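Thread on how the merch for the Dallside tour got made. A few people asked after the Zaltoton show, mostly about the long-sleeve, so I'm putting it all in one place.

1/ I did the designs. Dunthorpe made the shirts. Dallside is four people and Hsiu-ying Yip sings and writes most of it. If you came here from the hat post, the hats are near the end.

2/ First talk was in November. The band wanted a tee, a long-sleeve and one item that wasn't a shirt. They had a fixed amount of money and wanted everything paid for before the first date, so no credit from the printer.

3/ Hsiu-ying had one rule, no tour dates on the back. Their last tour had two dates moved after the shirts were printed and people still bring it up at the table.

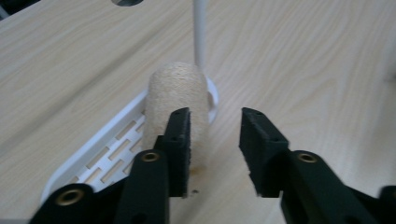
Beige, round on top, tiny pores all over. Pale wood table.

4/ So the back of the tee has the full lyric to "Low Gate" set in one narrow column. It's small type. We tested it at three sizes and the smallest filled in on the dark shirt after one wash, so we went up one.

5/ The front is only the name, left chest, in the lettering from the first EP. Kam-wah Lam drew that lettering years ago and still had the original scans. I cleaned up the D and the two Ls and left the rest alone.

6/ Blank shirts. We tried a heavy one and a medium one. The heavy one looked better on a hanger. The medium one is what people can wear in a full club in July. The band picked medium and I agree with them.

7/ Colors for the tee are washed black and a dull green. Wai-kit Kao (drums) asked for a third color, a rust. We priced it and it meant fewer of each size, so it got dropped.

8/ Sizes. This is where small bands lose money. We looked at what was left over from the last tour and it was nearly all smalls. This time we ordered heavy on L and XL and cut the smalls in half. So far that has been right in every city except one.

9/ The long-sleeve. Total run was 278. That's the whole run and there won't be a second one in that color. I've seen two resale listings already at prices I wouldn't pay.

10/ The sleeve print is the waveform of the last 20 seconds of the record, running from cuff to shoulder. Ravindra Bhatia, who mixed the album, sent me the file. Left sleeve only. Printing both would have doubled the setup cost and I didn't like how it looked on the mockup anyway.

11/ Sleeve prints are slow. Each one is loaded on a narrow board and you can't rush it. Dunthorpe told us this before we ordered and we still gave them the art a week late. That was my fault. They still made the date.

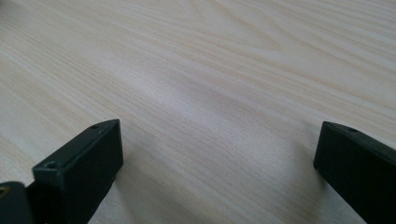
12/ Prices. Tee is $30, long-sleeve is $45. We went back and forth on 40 for the long-sleeve, but two of the rooms on this tour take a cut of merch sales and at 40 there was very little left on those nights.

13/ If you want to help a band on a night when the venue takes a cut, buy the record from their own site after the show. Same goes for shirts if they have them online. Ask at the table, they'll tell you.

14/ The item that wasn't a shirt ended up being a hat. It was going to be a scarf. Fung-ping Chang (bass) made a good case for the scarf and we got a knit sample, but the tour is in summer and none of us could picture carrying boxes of scarves through July. The scarf may come back later in the year.

15/ Hats are a plain five-panel, unstructured, with a small woven label on the side seam. We ordered 136. They sold out on the fourth night. I get asked for these more than anything else and I should have ordered more, but hats were the thing we had no sales history on.

16/ Yes, there will be more hats. Same shape, same label, different cloth. I don't have a date. The band will post it before I do.

17/ Some people asked about the tote. The tote is not ours. It was made by Tang, the opening act, and they did a nice job on it. Buy it from them.

18/ Care, as this came up a lot. Wash cold, inside out, hang it up. The green fades faster than the black. It's a garment-dyed shirt and it will do that whatever soap you use. The ink on the back will hold up fine.

19/ Misprints. A small number of tees went out with the lyric column sitting too low, close to the hem. If yours starts below the middle of your back, it's one of those. Bring it to any remaining date and they'll swap it, or email the address on the band's site with a photo. You can also keep it. A couple of people have told me they like it lower.

20/ How many pieces altogether? A bit under 2,000 with all the sizes and colors, counting the hats. That's a lot for a band this size and most of it was stored in Wai-kit's hallway for a month.

21/ What I'd change: send the sleeve art on time, order more hats, and make the size label on the neck bigger. It's printed instead of sewn and it's hard to read at a dim table with a line of people waiting. By the second show Fung-ping had put colored tape on every folded stack.

22/ What I'd keep: the medium blank, the lyric on the back, and having one person from the band approve everything. Hsiu-ying answered every question the same day. I've done jobs where five people had to sign off on a shade of gray.

23/ Online store opens when the tour is over, with whatever is left. Expect tees in most sizes. I wouldn't wait for a long-sleeve in L.

24/ Replies are open if I missed something. I can't hold sizes for anyone, that's up to whoever is working the table.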